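Tundorden white top – does it really "hide everything"?
Home > Tables and Desks > June 23, 2023

plainoak
I paid $312 for the Tundorden in white after the Gaillard catalog promised a matte finish that hides dust and glare. I have my doubts. Look for the little dark hair or thread, then tell me how that counts as hiding anything.

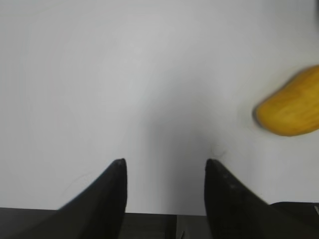

Reply 1 – mudroom_mike
One hair? You had to hunt for it. I hardly see the thing. Any pale top will show dark lint if you go looking.

Reply 2 – plainoak
I don't have to hunt, I sit at it. And the catalog said glare too. Judge for yourself.
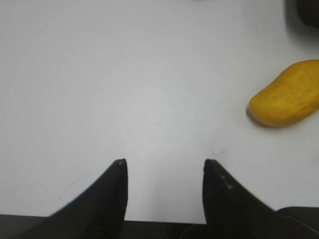
White top, bright patch in the center.

Reply 3 – tapemeasure
That's pretty soft for glare. I'd call it matte. My gloss top from Akthorpe is far worse, and it cost me 766. I don't buy the "hides everything" line either, but no white table does that.

Reply 4 – mudroom_mike
Agree with tape. Put something dark on it and quit staring at the surface.

Reply 5 – plainoak
Tried that. Dark brown wicker basket, fake fruit set out around it, the red apple over on the left.

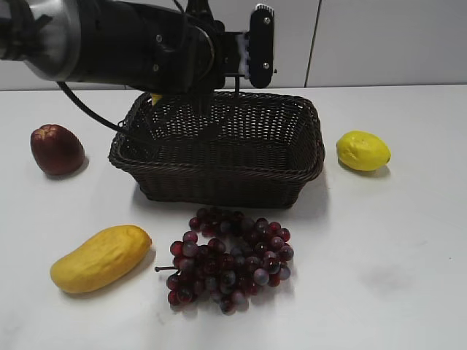 I'll admit the brown looks good against the white. I still don't think a basket fixes a finish, and wicker sheds bits of its own. The fruit was supposed to go in a bowl anyway.

Reply 6 – tapemeasure
Does it wipe clean? That matters more to me than lint.

Reply 7 – plainoak
Coffee, yes. Pencil, no, at least not with a damp rag. The store wants about 700 for the gray version and I'm not falling for that one too.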